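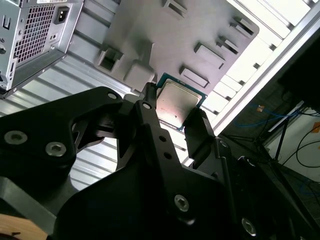
The arms at Sterby
20 August 2022

When I rang the refurbishing workshop at Sterby to ask whether I might come and talk to somebody about the robot arms, the woman who answered said I could have her, if I didn't mind her eating her lunch at the same time. She has worked on the processor bench for longer than anyone else there, and she asked me to leave her name out of it, as her mother reads everything on the internet and then telephones.

So we sat in the canteen with two cheese rolls and a pot of tea, and we talked for a good deal longer than her break was meant to last.

The workshop takes in old office computers, strips them, tests the parts and builds them up again for schools and small firms. For years the processors were all lifted and placed by hand. "You'd do it with your fingertips, edges only, all day long," she said. "You get very good at it, and you get a sort of claw." She showed me the claw, which she can still do on request, thumb and two fingers held as if round a postage stamp. "My physio knew what I did for a living before I'd sat down."

The first arm came last August, and there are 3 of them now, set up by a small company called Stavard, whose fitter stayed for the best part of a month and is still spoken of fondly, mainly on account of the biscuits. The bench staff call the first one Rika. I asked where the name came from and got two different stories before the tea was poured, so I shall leave that alone.

What does the arm do, and what is left for her? She thought about this one for a while. "It picks up the processor and it takes it between the tray and where it's wanted. That's its whole life, bless it. Mine is everything round that." She sets out the trays, looks over the parts first for bent or dirty ones, and steps in when the arm stops. In the early weeks it stopped a great deal. "Twenty-one times in one morning, I wrote them all down. I was quite pleased, if you want to know. I thought, well, that's me safe till Christmas."

And now? "Now I might get to dinner time without touching it." On a recent tray of 100 it managed 97 without any help, and the other three she did herself, by hand, before it had finished sulking. Her words, and she laughed as she said them, but I noticed she knew the number straight off.

I wondered whether people had been frightened for their jobs, and she put her roll down to answer. They had, she said, and she had been one of them. There was a meeting at which the manager promised that no one would be let go on account of the arms, and so far that has been kept to. Two people retired and weren't replaced, though, and she feels that ought to be said as well. "They'd have gone anyway. But there'd have been two young ones in their chairs, and there aren't."

The young ones who do come in learn differently, too. When she started she spent weeks just handling scrap, until her hands knew how hard was too hard. The newest starter learned the arm first and the parts second. "He can change how tight it grips in half a minute, on the screen, and I still have to look at my notes. But give him one to seat by hand and he holds his breath!" She has begun keeping him back for a quarter of an hour after the trays are done — with his agreement, and with cake — so that he gets some practice in.

The talk is different as well, which I hadn't expected. When everyone was bent over a bench they chatted without looking up, about football and grandchildren and what was for tea. Now people are up and down between stations, and the conversation comes in bits. She misses that more than she misses the work itself. On the other hand she sleeps through the night, which her wrists hadn't let her do for years, and she has taken up knitting again. A cardigan, bottle green, one sleeve to go.

There is an order coming from a firm of surveyors, Lukoševičius, over several deliveries, and the older machines in it have a kind of socket the arms haven't been set up for yet. Those will be done by hand. She has already put her name down for them, wrists or no wrists, and she means to have the radio on.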